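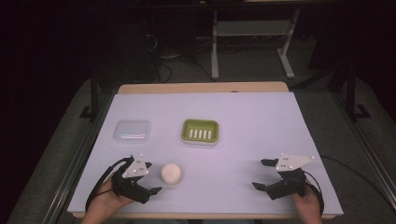
Section 4. Setting Up and Running the Visitor Demonstration Station

4.1 Scope

This section applies to the open-day configuration of the Fleterance hand-held gripper station. It covers table preparation, power-up, the presenter's demonstration, the visitor turn, and shutdown. For routine recording sessions, use Section 3. Site approval for visitor use at Susberg is handled by Chrysoula Psarras. Technical questions during the open day go to Nuno Cordeiro at the Entwistle desk.

4.2 Before visitors arrive

1. Clear the tabletop. Remove tools, drinks, paper and spare fasteners.

2. Lay the white cover on the table and smooth it from the center outward. Folds show up in the recordings as edges and can be taken for objects by the tracking software. The wood may stay exposed along the far side.

3. Place the demonstration objects on the cover. The standard visitor set is:
Clear plastic container, shallow
Green soap dish with slots
Cream-colored round object

4. Keep a clear area in front of the objects wide enough for both grippers to open fully without touching.

5. Route both gripper cables around the outside of the operator's wrists. Leave a loop at each wrist. A cable pulled tight limits rotation and puts load on the connector.

6. Mark the visitor line on the floor. Visitors who are not operating stay behind it.

CAUTION: The support rails extend past the sides of the table and are hard to see in low light. Walk visitors in along the marked path only.

NOTE: Clear plastic is difficult for the gripper cameras under direct overhead light. Turn the container until the brightest reflection moves off the rim nearest the operator. Do not replace it with an opaque one. Presenters use it to explain why some objects are harder to detect than others.

4.3 Power-up and check

1. Switch on the station computer and wait for the status page to load.

2. Connect the left gripper, then the right. If they are connected in the other order, the two camera views are swapped on the display. Disconnect both and start again.

3. Open and close each gripper five times. Movement must be smooth over the full range.

4. Confirm that the display shows 19 on the frame interval line for both grippers. If either value is higher, restart the station computer before continuing.

5. Check each gripper camera view. Both fingers must be in view, with a gap between them when the jaws are open. 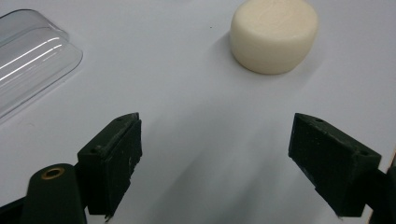

6. Check the fastener holes and the lower edges of the fingers. Light scuffing and small chips at the edge are acceptable. Replace a finger if a chip reaches the flat gripping face or if the finger moves on its mount. Replacement fingers are ordered under part number 755.

7. Start a test recording, lift the cream object, set it down, and stop. Play the recording back before the first group comes in.

NOTE: Small dark specks on the cover are harmless if they stay in one place. A speck that moves with the gripper is dirt on the lens. Clean the lens with the dry cloth supplied.

4.4 Presenter's demonstration

The demonstration runs 14 minutes including questions. Use the order below.

1. Stand at the near side of the table, a gripper in each hand, jaws open and facing inward.

2. State the purpose of the station: a person performs the task by hand, and the recordings are used to train a robot arm.

3. Approach the cream object with the left gripper. Stop short of contact and let visitors compare the table with the camera view on the display.

4. Close the jaws slowly, lift the object a hand's width, and place it in the soap dish.

5. Repeat with the clear container, using both grippers. Grip by the rim only.

6. Return all objects to their starting positions and take questions.

If an object is dropped, leave the recording running and pick the object up with the gripper. Failed attempts are kept and labeled afterward.

4.5 Visitor turn

1. Admit one visitor at a time to the operating position.

2. Ask the visitor to remove rings, bracelets and watches.

3. Hand over the left gripper first. Add the right gripper when the visitor can open and close the left one without looking at it.

4. Select Visitor mode on the status page. Recordings made in this mode are deleted at shutdown.

5. End the turn after one object has been moved.

CAUTION: Pinch hazard. Keep fingertips out of the jaws and away from the linkage under the top plate.

CAUTION: Children must be able to hold the gripper level with one hand. If they cannot, the presenter holds the gripper body and the child works the jaws.

4.6 Shutdown

1. Set both grippers down on the cover with the jaws open.

2. Select End Session and wait for the visitor recordings to clear.

3. Disconnect the right gripper, then the left. Coil the cables without kinks.

4. Wipe the fingers and the demonstration objects.

5. Enter the number of visitor turns in the station log. After 51 turns, the grippers go back to the Grurkberg workshop for a mount and fastener check, even if no fault has been reported.

Faults found during the open day are entered on Form 4-B and left with the station.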